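4.2 Cleaning plastic tumblers before first use

The Fumari 20 rinser takes plastic tumblers of any size that fits the spray plate. Wash new tumblers once by hand before loading them.

1. Fill the sink with warm water and add one capful of dish soap.
2. Wipe the inside and the rim with a soft cloth.
3. Rinse until no suds remain.
4. Set the tumblers on the counter to air dry.
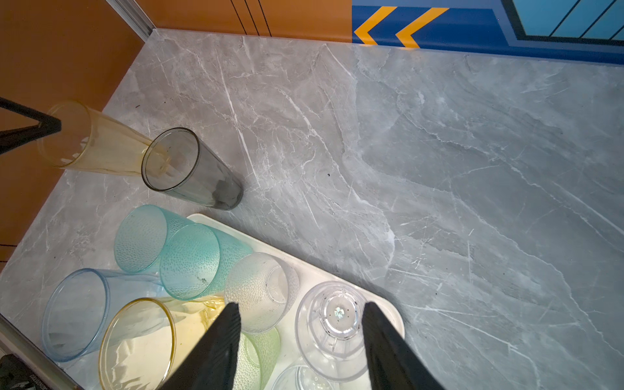
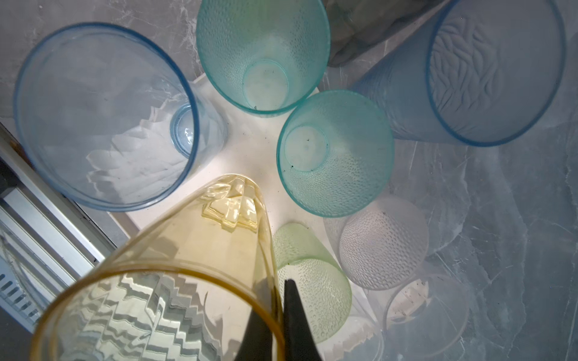
Plastic cups on a gray marble-look counter

5. Press each tumbler down on the spray plate for two seconds.

Note: Hard water leaves a white film. Wipe it off with vinegar and rinse again.

CAUTION: Do not use scouring pads or bleach. Do not rinse with water above 173 °F.

For a replacement spray plate, order Wainwright part 2045.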